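Notes on the handheld gripper set, part 3
June 19, 2021

The first Murneo policy was trained on teleoperated data only, and it showed. It could pick from a bin as long as the bin stood where it had stood in every demonstration, at the same height, under the same lamp. Moving the bin one shelf up was enough to break it. So for the second round I dropped teleoperation and went to a handheld gripper with a fisheye camera on it, which a person carries through the task by hand. The policy gets the view from the gripper and the opening width of the fingers, and nothing else.

The target for this round was 331 usable episodes. An episode is one pick and one place, starting with the fingers open and ending with the fingers open again. I split the work into blocks of 10 episodes, with a change of start position between blocks. Longer blocks were faster to record but the motions became too similar. By the end of a long block the hand is doing the same curve every time, and the network learns that curve.

Three things needed fixing before the recordings were any use.

Timing. The width sensor and the camera run on separate clocks. I had been lining them up by the first finger movement, which works until someone twitches before the start. Now every recording begins with two quick open-close motions with the fingers in view, and the alignment script (still called Ciobanu, after a test machine that no longer exists) looks for that pattern. If it finds no match it rejects the file. I would rather lose the file than train on a shifted one.

Speed. People move faster than the arm can. I set a limit on hand speed and had the recorder beep when it was passed. The beep irritated everybody, but the share of rejected episodes went down within the first session. Slowing down the playback afterward is possible and I tried it, but things that fall or swing then do so at the wrong rate.

Tracking. Pose comes from the camera image plus the inertial unit. It needs texture. A blank wall or a plain ceiling gives it very little to hold on to, and a sleeve close to the lens covers whatever texture was left. Tracking loss was the largest single reason for throwing episodes out. Most of the losses fell between tasks, when the tool was tilted up or turned toward the person holding it, and those stretches can be trimmed without harm. The ones in the middle of a reach cannot.

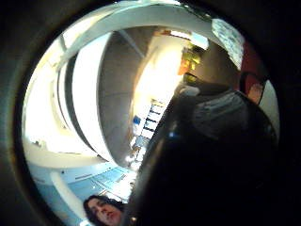
Gripper camera view: face at lower left, dark sleeve across the right half, ceiling and shelving behind.

Frames like this stay in the raw archive and are kept out of training. The filter is simple: if the pose estimate jumps by more than 5 cm between two frames, the episode is flagged, and I look at the flagged ones by hand. I considered masking out people automatically. For now a trim at both ends does nearly the same job with less code.

Storage is dull but worth a line. Raw video goes to the Sirnier box, and the trimmed episodes go to a folder with one file each plus a short text record: operator number, block number, object, start position, lamp on or off. I left out the lamp field in the first week and had to fill it in later by looking at the video.

Still open: 10 of the blocks were recorded at the same table height, too many for my taste. I want to redo half of them in August at the Flinderley space, where the shelves can be moved. I also want to test whether the gripper width is needed as an input at all, or whether the policy can read it off the image. My guess is that it can, except when the object hides the fingers.

Training on the current set starts once the last flagged files have been checked.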